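Are we really saving anything on the towels?

Norkmont wrote to its customers in June to announce that "cooler is cleaner". The leaflet came with the water bill, on thick paper, and promised that anyone who washed their towels and bedding at a lower setting would notice the difference. I have been a customer long enough to notice most differences, usually on the second page of the bill, so I read it twice.

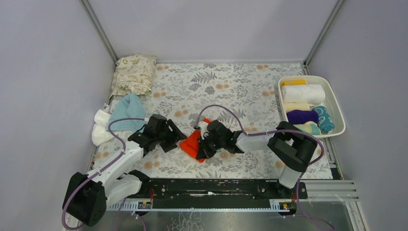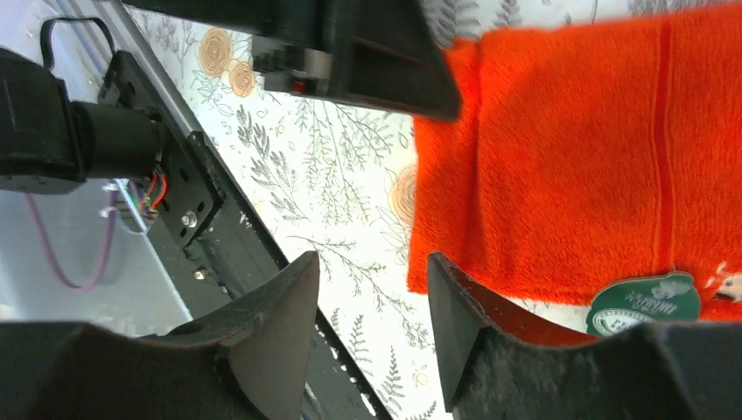 The main claim was that a household in Briltham could save 81 pounds a year. I rang to ask how they had got there. A polite young man told me it was based on "typical use", and when I asked what that was he said he would have to find out. He rang back the next afternoon, which I give him credit for, and said typical use meant a wash every day of the year, all of it moved from the hottest setting to the coolest. I don't know anyone who washes at the hottest setting every day. Carol Catterall does her whites that way now and again, and she has four grandchildren.

So the saving is real if you were doing something very few people do, and then stopped. For the rest of us it will be a good deal smaller. I tried to work mine out from the meter and gave up, as the oven and the immersion heater kept getting in the way.

Then there is the survey. The leaflet says that 2,858 customers were asked and that 1,445 of them "felt confident about cooler washing". Put that in large green type and it looks like a crowd. It is only just over half. It also doesn't tell us whether their towels came out any better or worse, only how they felt about it. I feel confident about parallel parking.

Yvonne Dunmore takes the opposite view and has asked me to say so. She switched over last winter and reckons her towels have kept their colour and gone less stiff. Fair enough – but she also stopped using fabric softener in the same month and bought a new machine from Parsons, so I'm not sure which of the three deserves the thanks. Terence Cheetham tried it for a few weeks and went back, on account of the smell. His machine lives in an outhouse and his towels dry there too, so I wouldn't hang much on that either.

The part I do object to is the tablet. On the back of the leaflet is a voucher for Culler wash tablets, "made for cooler cycles", with 15 in a box. I looked for them in town and they cost nearly twice what I pay for powder. The small print says you may need two for a full load of towels. Anyone using two a time will get seven washes and one tablet left over, and I can't see where the saving has gone except to Culler.

I have written to ask whether Norkmont is paid for carrying the voucher. No reply so far.

For what it's worth, I have turned my own dial down for everyday things and left it where it was for towels and anything used in the sickroom. Roland Mapplebeck has kept all his old bills and has offered to compare his winter with mine, so if anyone else in Briltham has changed their habits and has the meter readings to go with it, please pass them to Jamie Whitlock before the next issue. Readings, please – we have plenty of opinions already, including mine.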